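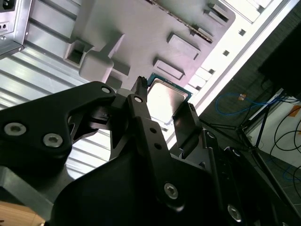

Processor, with the inside of the case behind it.

Thread: Old desktops, when do you let go?
Forum: General Hardware Chat
Started by slowfan, 10/09/2021

slowfan wrote:
My wife has asked, in the tone people use for the second time, why there are 3 desktop computers under the stairs. I said they were spares. She asked what they were spares for. I've been thinking about it ever since and I still don't have anything I'd say out loud.

None of them is broken. The newest one does email fine. The oldest takes long enough to boot that I can feed the cat, and the cat isn't a fast eater. The Stendum recycling depot takes them for free, but it feels like dropping off a relative.

So what's your rule? Years? Watts? Spousal decree?

kettlemode wrote:
My rule is the electric bill. I left an old tower running as a file server for a year because it was "free." Then I put a meter on it. 121 watts doing nothing whatsoever. I've had coworkers like that but they at least brought donuts.

Sold it in January to a guy from Hadisham who wanted it for a file server. I wished him well.

parity_bit wrote:
Disagree with the whole premise. You don't throw out a working machine, you give it a smaller job. Mine went gaming, then homework, then a jukebox in the garage. After that it can hold a door open.

People love to talk about power draw and never mention what it takes to make a new one and ship it across an ocean. If you only turn the thing on for an hour on the weekend, the meter argument is nothing.

kettlemode wrote:
Sure, if you only turn it on for an hour. Jukeboxes in garages get left on. I have met garages.

parity_bit wrote:
Mine has a switch on the wall. It's very advanced.

gravelroad wrote:
slowfan, before anything leaves the house, pull the drives. I don't care what the depot says about wiping. I bought a used tower from Valdebenito Surplus and it came with somebody's divorce on it. All of it, in folders, very well organized. I took no side but I did have an opinion on the boat.

Also save the power cords. You'll never use them, but you'll own them, and that counts for something at our age.

slowfan wrote:
I have a box of power cords. The box has a box.

I did take the side panel off the middle one last night, thinking I'd combine the best parts of all of them into one respectable computer. Different sockets, different memory, and a power supply with a plug shaped like nothing else ever made.
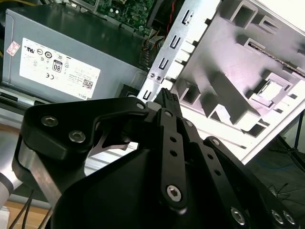
ohmsweetohm wrote:
Combining them never works. I've tried the "one good one out of several bad ones" build and what you get is the slowest parts of each, plus a noise. Just price it out. I added up what I'd spent keeping mine going (fans, an adapter, a drive, another adapter for the adapter) and it came to $472. For a computer that lists on the Ciltetum classifieds for the cost of a pizza.

parity_bit wrote:
And what did the new one cost?

ohmsweetohm wrote:
$900. I didn't say I was good at this.

kettlemode wrote:
How many watts, though?

ohmsweetohm wrote:
Go to bed.

gravelroad wrote:
Have you tried a school or a library? Ours said no so quickly I think they had the answer ready, but yours may be less experienced.

slowfan wrote:
Called the library. They said no, then asked if I wanted any of theirs.

Current plan: the oldest goes to the depot minus its drive, the middle one goes back together and up for sale, and the newest stays as an official spare with a label on it. My wife has seen the plan. She wants to know what happens to the box with the box.

parity_bit wrote:
Don't give up the cords.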